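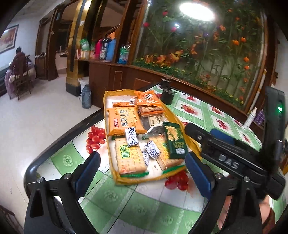
*Posted by Tainá Cordeiro, Tuesday, December 23, 2025*

**Snack tray for guests: leave it out all week, or is that a bad idea?**

My mother-in-law says a tray of wrapped snacks can sit on the table all through the holidays and nothing will happen to it. I have my doubts. Ours has cheese-flavored crackers (the orange-yellow packet marked 咸芝士味), biscuits, and a few small things in white wrappers with black spots. Everything is individually wrapped, but the table is near a radiator and I don't believe those thin wrappers keep much out. Does anyone refill theirs daily, or is that just fuss? Also, do the crackers pick up the taste of whatever is next to them?

---

**Sixten Engström**

Your mother-in-law is mostly right. A sealed packet is a sealed packet, and in a tray or in a cupboard it's the same packet. The radiator is the real problem. I left chocolate-coated ones near ours in October and they turned white and chalky. Safe to eat, but no guest took a second one. Move the tray to the cool end of the table and check the dates before you put anything out. I wouldn't bother with the daily refill.

As for flavors mixing, I've heard that one for years and never tasted it – not with the seals intact. Squeeze each packet gently. If air comes out, eat it yourself that day.

---

**Edvin Haugen**

just buy a tray with a lid

---

**Ludmila Hudec**

A lid won't cool anything down, Edvin. And people don't open lids at other people's houses, so you end up with a full tray in January.

I put out a small amount and keep the rest in the bag it came in. Biscuits get crushed when guests dig for the candy anyway, so lay them flat and put the little pieces on top.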